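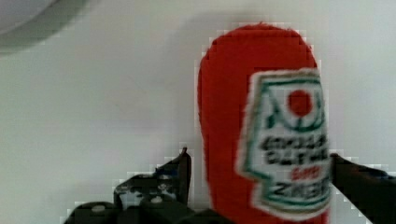
A plush toy in the shape of a ketchup bottle.

Communications agency Lolura will take on paid trainees at its regional office for the first time from September, after running an unpaid work experience week there for several years.

Two places are available, each lasting 20 weeks. Trainees will split their time between the press office and the client accounts team, and will spend one day a week on a college course in media and public relations.

Account director Faustine Gilbert will run the programme. She joined Lolura from Jacquet, where she looked after the graduate intake.

"We had 576 applications for work experience last year and could take very few of them," she said. "A lot of people couldn't afford to come for free anyway. Paying them is overdue."

Applicants do not need a degree. They will be asked for a press release of up to 700 words on a local subject of their choice, and a short covering letter. CVs will be read only at the interview stage.

Kuldeep Uniyal, who came to the agency on work experience and now handles its retail accounts, will act as mentor to both trainees.

Application forms are on the Lolura website and close at noon on the last day of June.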